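Search this site Search Enter keywords Go

Petchrat tightens grounding rules for rented workshop space

Tenants of the Petchrat light-industrial units will have to show that their metal work surfaces are bonded to ground before they can renew a lease, under rules that took effect in January.

The change applies to all 312 units on the estate. It covers steel and aluminum benches, perforated worktops, shelving that carries powered equipment, and any metal enclosure a person can touch while using a plugged-in tool. Wooden benches are exempt unless a metal top or power strip has been fixed to them.

The rules were drafted by Surkeo, the company that manages the estate, after its electrical survey last year. Surveyors tested 906 metal surfaces and found that nearly a quarter had no reliable path to ground. Most of the failures were on benches that tenants had built or moved themselves. Painted joints, missing washers, and bonding wires left hanging after a move were the usual causes.

"A bench frame that is bolted together is often assumed to be one piece of metal for electrical purposes," said Chaiwat Pongsiri, who led the survey for Surkeo. "With powder coating on both faces of a joint, the meter tells you something else. We had benches where the left leg was grounded and the top was floating."

A floating metal surface does no harm while the equipment on it is sound. If a live conductor touches it, however, the surface can sit at line voltage without enough current flowing to trip the breaker. The first person to touch the bench and a grounded object at the same time completes the circuit. A bonded surface gives the fault current a low-resistance route, and the breaker opens.

Under the new rules, the resistance between any point on a covered surface and the unit's ground bar must be measured with a low-resistance ohmmeter and recorded. Surkeo has set its limit at half an ohm. Ordinary hand-held multimeters will not be accepted for the test, as their readings at that level depend heavily on the leads and the pressure of the probe.

Bonding conductors must be copper and stranded where the bench can be moved. They must end in crimped ring terminals, with a toothed washer against bare metal. Coating has to be removed under the washer and the joint sealed afterward against corrosion. Clamps held by spring pressure alone are not allowed, and neither are conductors that share a screw with some other part of the bench.

Static-control mats are treated separately. These connect to ground through a resistor, normally one megohm, and do not count as a bond for the metal beneath them. Tenants who use such mats on a metal bench will need both connections, run to separate points. The survey found 11 benches where the mat cord was the only link between the worktop and the building ground.

Cable routing is included for the first time. Power cords may cross a metal surface, but they may not pass over an unprotected cut edge or through a hole without a grommet. Cords that move during normal use must have strain relief at each fixed end and enough slack to keep the bend radius above the manufacturer's minimum. Inspectors will look for flattened insulation and for jackets that have turned stiff or chalky near the point of entry.

Tenants can do the work themselves, but the test has to be carried out by a licensed electrician. Surkeo has agreed on a fixed rate with one contractor, Carard, which will test up to 12 surfaces in a single visit. Tenants may use any other licensed firm if the report follows the same format. Reports are submitted through Flemamero, the online system the estate already uses for meter readings and repair requests.

Each report must list the surface, its location in the unit, the measured resistance, and the type and size of the conductor. A surface that fails can be repaired and retested on the same visit. If it fails again, the tenant must disconnect all powered equipment on it until a passing result has been filed.

Some tenants had asked for older installations to be left out. Surkeo declined, noting that the failure rate in the survey was no lower among benches that had stood in one place for years. It did drop a proposal for annual retesting. A test will instead be required at lease renewal, after any move of a covered surface, and after any change to the wiring that serves it.

Residual-current protection does not remove the need for a bond. The estate's panels were fitted with such devices on all outlet circuits during the last refurbishment, and several tenants argued that this was sufficient. Pongsiri said the devices were intended as a second layer. "They respond to current that is already leaving the circuit by the wrong path," he said. "On a floating bench, that path may be somebody's arm."

Units with a renewal date in the first half of the year have been given an extra two months to file. Printed copies of the rules, including drawings of accepted terminal arrangements, are available at the estate office from 8 a.m. The office will also lend out a crimping tool against a deposit, though not the ohmmeter.

A second set of rules, dealing with extension cords and power strips, is being drafted. Surkeo said the draft would limit each bench to one strip, fed directly from a wall outlet, and would ban strips mounted face up on horizontal surfaces. Tenants will be able to comment through Flemamero before the text is final.

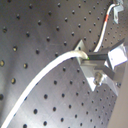 Does a bench need to be tested again if it is only moved within the same unit?

Any move of a covered surface calls for a new test, including a move inside the unit. The new result is filed through Flemamero in the same format as the first.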